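Chapter 9
Fasteners, Edges and Openings: How Garments Close

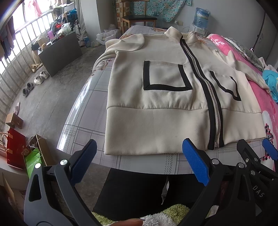
Every garment that fits the body closely must also have a way of letting the body in and out. The history of clothing can be told through the answers people have found to this problem: the pin, the lace, the button, the hook, the snap and the zipper. Each answer makes demands of its own on the cloth around it. A front opening cuts a garment in two along its full length, and the two edges that result have to be supported, finished and brought together again hundreds of times in the life of the piece. Designers sometimes hide this work and sometimes draw attention to it. On a cream jacket with black trim along the front closure and around the patch pockets, the line of the opening becomes part of the design, and the silver teeth of the zipper stand out against the edging. On a formal skirt, by contrast, the zipper is usually covered by a fold of cloth and is meant to go unnoticed. Both treatments call for planning before the first piece is cut.

This chapter deals with closures and with the edges that carry them. It builds on the discussion of seams in Chapter 8 and assumes that the student can identify the grain of a fabric, read a cutting layout and sew a plain seam with an even allowance. Students who have not yet completed the seam samples should do so before going further.

Aims of the chapter

After studying this chapter, the student should be able to:

Name the main types of closure and state where each is commonly used.
Explain the difference between a closed-end zipper and a separating zipper.
Choose a facing, binding or band suited to the weight of a given fabric.
Recognize common faults in a finished opening and suggest how each may be corrected.
Prepare a written specification for a closure.

Key terms

Binding: a strip of fabric folded over a raw edge so that it shows on both sides.
Facing: a shaped piece of fabric sewn to an edge and turned to the inside.
Placket: a finished opening in a garment, made so that it can be put on and taken off.
Stay tape: a narrow, stable tape sewn into a seam or along an edge to prevent stretching.
Zipper tape: the woven or knitted strip to which the teeth or coil of a zipper are attached.

9.1 Why openings fail

Repair workshops provide some of the best evidence of how clothing behaves in use. Reiko Ogura, who taught garment repair at the Onau Technical Institute, kept a written record of the coats and jackets brought to her classes and published a study of 300 of them. She found that trouble at the opening was more common than trouble in any other part of the garment, and that the closure itself was often in good order. In many cases the slider still ran and the teeth still met, but the cloth beside the tape had stretched, frayed or pulled away from its stitching.

Her findings are useful to the student for two reasons. They show first that a closure should be judged together with the fabric it is sewn to. A strong metal zipper set into a light knit will outlast the knit, and its weight may cause the front edge to sag long before either part wears out. They also show that small choices made in the workroom, such as the length of a stitch or the width of an allowance, have effects that appear only after long use.

Stepan Koval, in his lectures on workroom practice, described three sources of strain on a front opening. The first is the pull across the body when the wearer sits or reaches. The second is the downward pull of the garment's own weight, to which full pockets add a good deal. The third is the wearer's hand, which tends to tug at the same few points day after day. Koval advised his students to mark these points on the pattern and to reinforce them before the closure was attached - a practice still followed in many schools.

9.2 Types of closure

Closures may be grouped according to whether they join the garment at separate points or along a continuous line.

Point closures include buttons, snaps, hooks and eyes, toggles and ties. They are simple to replace, and a single failure does not usually put the garment out of use. Their weakness is the gap that may open between one fastening and the next. Spacing is therefore set according to the places where strain is greatest, and the remaining fastenings are placed evenly between them.

Line closures include zippers, hook-and-loop tape and continuous lacing. They hold the edges together along their whole length and give better protection from wind. They are less forgiving of error. If one side of the opening is even slightly longer than the other, the fault will show as a ripple or as a hem that does not meet.

Zippers are further divided by construction. A closed-end zipper remains joined at the bottom and is used in trousers, skirts and bags. A separating zipper comes fully apart and is used wherever the two fronts of a garment must open completely. The separating type has a fitting at its lower end, made up of a pin on one side and a box on the other, and the pin must be fully seated in the box before the slider is raised. Much of the damage to separating zippers begins at this point.

The teeth may be of metal or molded plastic, or the zipper may be closed by a continuous coil. Metal teeth are durable and are often chosen for their appearance. Coil zippers bend easily and are preferred where the opening follows a curve.

9.3 Finishing the edge

An edge may be finished with a facing, a binding or a separate band. Facings are nearly invisible from the outside and suit fabrics of medium weight. Bindings are visible and are well suited to thick or loosely woven cloth, in which a turned facing would produce too much bulk. A band adds width as well as strength and may be cut in the same fabric or in a contrasting one.

Where a binding contrasts strongly with the main cloth, accuracy is essential. A variation of 2 millimeters can pass without notice in a matching edge but is plain to the eye when the trim is dark and the garment is light. Dark trims should also be tested for color loss. A sample of the trim is stitched to a scrap of the main fabric, washed in the manner intended for the finished garment and dried flat. Any staining of the lighter cloth is reason to reject the trim.

Corners require special care. On a patch pocket or a square hem, the binding may be mitered or butted. A miter gives the flattest result on light and medium fabrics. On heavy fabrics, a butted corner is often stronger, though it is less neat.

9.4 Case study: the Culance work coat

The Culance work coat was produced for staff in cold storage buildings. The first version closed with buttons, and wearers reported that these were difficult to manage with gloves. Todor Kos, who was in charge of the revision, replaced the buttons with a separating zipper and bound both front edges in woven tape.

The first trial was not successful. The zipper had been sewn in without stay tape, and after repeated washing the fronts had grown longer than the zipper, which drew them up into folds. In the second trial the fronts were stayed before the zipper was attached, and the cloth was washed before cutting. The pattern was otherwise unchanged. Kos recorded that the stay added little to the time needed for each coat - less than had been feared when the change was proposed.

Questions for discussion

1. Why might a garment with a sound zipper still be brought in for repair?
2. Compare the advantages of point closures and line closures for a child's coat.
3. What steps could Kos have taken to discover the fault in the first Culance trial before complete coats were made?

Practical work

Prepare two samples of a front opening in the same medium-weight fabric, one with a facing and one with a contrasting binding. Attach a separating zipper to each. Label the samples with the fabric, the thread and the stitch length used, and keep them in the project folder for use in Chapter 10.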